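Niston Community Workshop
Users' Group: minutes of the meeting held 22 Mar 2018

In the chair: Ming-te Wu
Also present: members as signed in the attendance book, and two visitors from the Lalham group

1. Minutes of the last meeting

The minutes were agreed as a correct record, with one change. Under item 4 "lathe room" should read "lower store".

2. Matters arising

The side door has been rehung and now closes properly. The lock is still stiff in cold weather and will be looked at again if it gets worse.

The insurance renewal has come through at the same price as last year. A copy is in the office.

The request for a second key to the lower store was turned down by the landlord. Members needing access should continue to sign for the existing key.

3. Report on the visit to Berisha

The chair reported on the visit to the Berisha automation works, which had been arranged as part of their open day. All places offered to the group were taken. The coach left on time and the cost was within the 200 pounds set aside at the last meeting.

The visit began with a short talk in the canteen on what the works does and which jobs it has given over to robots. Most of these are packing and sorting jobs. The speaker said the firm builds arms into other people's production lines and does not make the arms itself. Members were then taken to the demonstration area, where the subject was picking mixed objects by robot arm and putting them from one container into another.

The chair said the choice of objects had been sensible for a mixed audience. A foam cube and a toy carrot are very different things to grip, and people could see the difficulty without having it explained to them.

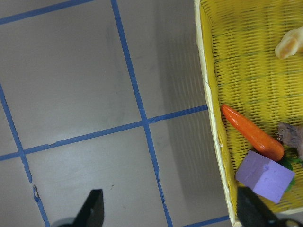
4. Questions put to Berisha staff

The following points were noted from the question session.

Grip force. A member asked how hard the fingers press. The answer was that the force can be set, and that soft items need a lower setting and a slower approach. Staff would not give a single figure, as it depends on the item.

Speed. The arms were being run well below full speed for the open day. This was a safety decision for visitors and had been agreed beforehand.

Cost. No price was given for a complete set-up. Staff said that the arm is often less than half of the bill, the remainder being fitting, guarding and programming.

Jobs. One of the Lalham visitors asked whether packers had lost their work. The reply was that those at Berisha had been moved to inspection and machine setting. The visitor asked for it to be minuted that she did not find this a full answer.

Training. The works takes trainees each July. The closing date for this year had not been fixed. Ming-te Wu will ask for the form and put it on the notice board.

5. Proposal for a demonstration at our own open day

It was proposed that the workshop should put on a smaller demonstration of picking and sorting at the summer open day. Brillia, who supply the workshop's hand tools, have said that they can lend one small arm for the day without charge, provided that it is collected and returned by us.

There was a discussion of whether one arm would be enough. Some members felt that visitors would lose interest quickly. Others said that one arm working reliably was better than a more ambitious arrangement which kept stopping. The second view had more support.

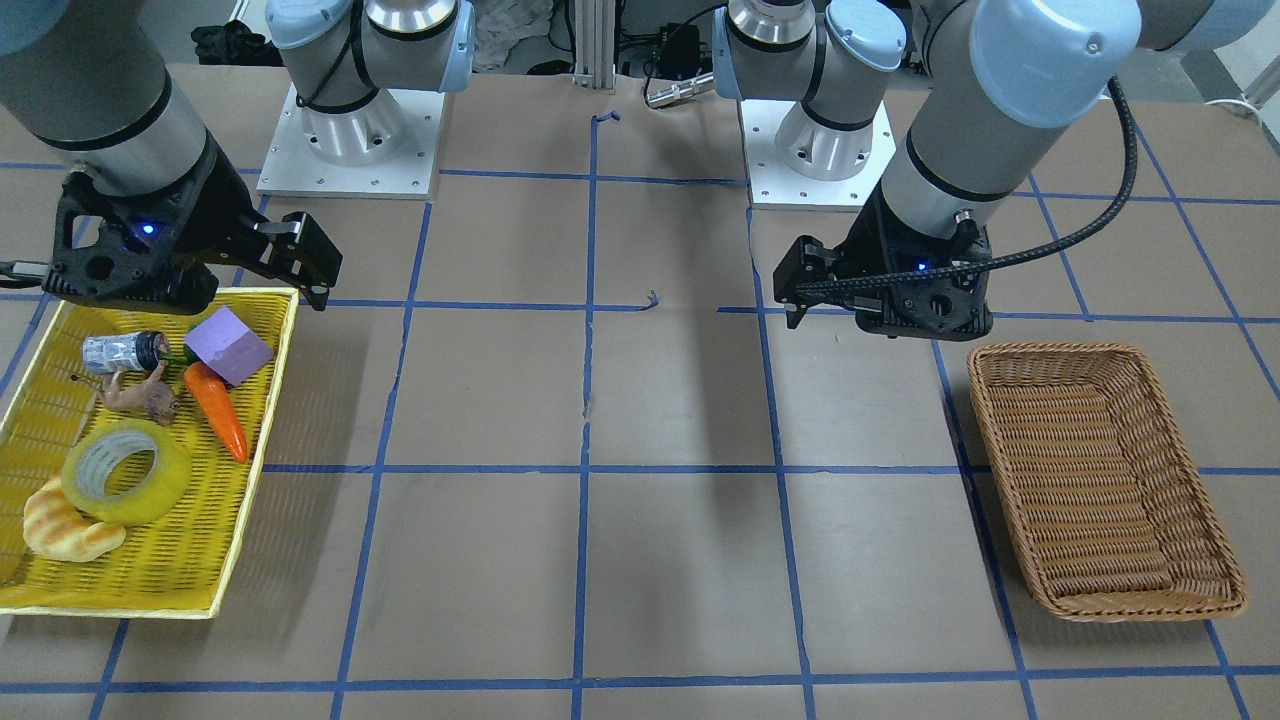

Layout of the table was discussed next, and it was agreed to borrow from what had been set out at Berisha. Paper and tape cost very little and can be thrown away afterwards. The brown paper there was marked off in blue tape, with the yellow tray to the left and the wicker basket to the right, and a clear stretch of grid between them. The same plan will be used on our long bench. It was noted that tape should be cut cleanly and pressed down, and any scraps picked up before visitors come in.

A member asked whether the bench would take the weight of the arm. The top is sound but one leg is loose. It is to be repaired and the bench bolted to the floor for the day.

A barrier will be needed. The workshop has rope and posts left over from the plant sale, and these will be placed 800 mm from the edge of the bench. Brillia are to be asked whether that is far enough for the arm they intend to lend.

Resolved: that the demonstration go ahead, with a spending limit of 50 pounds. Carried, with one member against.

6. Objects for the demonstration

Members are asked to bring in small items that are light, clean and not breakable. Nothing with batteries, and no glass. Items should be left in the box by the office door with a name on them if they are wanted back.

7. Any other business

The extractor over bench 6 is noisy and should not be used until it has been checked.

The Lalham group thanked the workshop for including them in the visit and offered a return invitation to their model engineering evening. Details will be sent round.

The meeting closed at ten past nine.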